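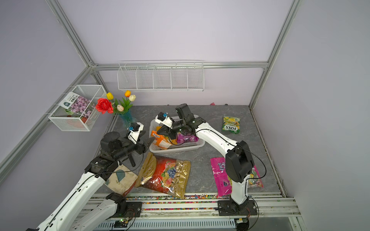

Tabletop with snack basket, sweet bags, folded cloth bag and flower vase

CLERGATE HOUSE
SHARED REFRESHMENT AREAS: INSPECTION CHECKLIST WITH COMMENTS

Area: Snack table, Lau Room
Inspection period: November 2021
Inspected by: Sreekumar Marar
Received by: Bahman Ghaffari, Premises Office
Checklist reference: 286
Previous inspection: May

Ratings used
S = Satisfactory
A = Action required
N = Noted, no action at present
N/A = Not applicable

Section 1. Table and surfaces

1.1 Tabletop clean and free of crumbs and sticky residue
Rating: S
Comment: The grey marble-patterned surface was wiped by the inspector with a white cloth at several points, including beneath the basket. No residue was transferred to the cloth.

1.2 Tabletop free of cracks, chips and lifted edges
Rating: S
Comment: The small chip reported in May at the underside of the edge has been filled and is smooth to the touch.

1.3 Goods kept within the basket where space allows
Rating: A
Comment: Packets are held both in the white plastic basket and directly on the table. The large gold and red bag of sweets lies below the basket, and the pink bag, the green and yellow bag marked FOX'S and a clear wrapper of colourful sweets are to the right. The room procedure allows goods on the table only while the basket is being filled. Staff are to finish putting away before leaving the room.

1.4 Personal belongings kept off the table
Rating: A
Comment: A folded beige cloth bag with a leaf pattern is on the same surface as the food. Shopping bags are set down on floors and in vehicles and should not be placed where food is handled. Hooks are provided inside the door.

Section 2. Packaged sweets and snacks

2.1 All goods in manufacturer's packaging
Rating: S
Comment: No unwrapped sweets were offered. Bags of individually wrapped sweets may be put out whole or decanted, provided each sweet stays in its own wrapper.

2.2 Packaging undamaged
Rating: S
Comment: Each bag was lifted and the seams checked by hand. No splits were found.

2.3 Best before dates legible and not passed
Rating: S
Comment: All dates were read and entered on the stock sheet. The earliest falls 14 days after the inspection and the bag concerned is to be placed at the front of the basket.

2.4 Ingredient and allergen information available
Rating: A
Comment: The information is printed on the packets, but the allergen folder for the room does not yet include the purple snack packet. A copy of the label is to be added. The inspector reminds staff that a bag must be retained until its last sweet has been taken, so that the label can be consulted.

2.5 Choking hazard notice displayed when children under five are expected
Rating: N/A
Comment: No children's booking was entered in the diary for the inspection period. The notice is kept in the room file and must be put up when the Pokier playgroup resumes. Boiled and chewy sweets are to be withdrawn from the table altogether during those sessions.

Section 3. Basket and storage

3.1 Basket clean, dry and without sharp edges
Rating: S
Comment: The basket was emptied for checking and its goods replaced. The rim and sides were examined with no faults found.

3.2 Basket not overfilled
Rating: S
Comment: The small yellow item behind the orange bag is difficult to see from the front. Small items should be placed in front of large ones, to save visitors from searching through the contents with their hands.

3.3 Wall storage secure
Rating: N
Comment: The long white wire-mesh rack on the back wall has five compartments, all empty. The fixings were tested by hand and did not move. The inspector recommends that the rack be brought into use for the larger bags, which would also resolve item 1.3. Glass and other heavy articles must not be kept in it.

3.4 Food stored apart from plants, seeds and soil
Rating: N
Comment: The wire basket on the left wall holds a packet with purple flowers on it and a small terracotta pot. Both are clear of the food. No soil, bulbs or plant feed may be kept in this basket, and it must not be used as an overflow for snacks.

Section 4. Decorative and loose items

4.1 Glass items stable and away from table edges likely to be knocked
Rating: S
Comment: The blue glass vase stands in the back left corner, which is an acceptable position. It should be returned there after cleaning.

4.2 Floral displays suitable for a food area
Rating: S
Comment: The rose and tulips are artificial and present no concern as to pollen or standing water. They do collect dust and are to be rinsed monthly at the sink in the Plerkel corridor, away from the food.

4.3 Small loose items removed
Rating: A
Comment: A small pink object is lying towards the back wall on the right. It is to be identified, then put away or discarded. Small articles left on the surface can be gathered up with the sweets.

Section 5. Actions

Action 1 (items 1.3 and 3.3): Move sweets from the tabletop into the basket or wall rack. Responsible: room staff. Immediate.

Action 2 (item 1.4): Remove the cloth bag from the table and remind users of the hooks. Responsible: room staff. Immediate.

Action 3 (item 2.4): Add the missing label to the allergen folder. Responsible: Bahman Ghaffari. Within 14 days.

Action 4 (item 4.3): Clear the small pink object. Responsible: room staff. Immediate.

Action 5 (item 4.2): Enter the rinsing of the flowers on the monthly cleaning sheet. Responsible: Premises Office. Within 30 days.

Overall result: Acceptable, subject to completion of the actions above.

Queries concerning this checklist should be made to the Premises Office on extension 2942, quoting the checklist reference. A signed copy is to be kept in the room file until the next inspection has been received.

Signed: S. Marar
Countersigned: B. Ghaffari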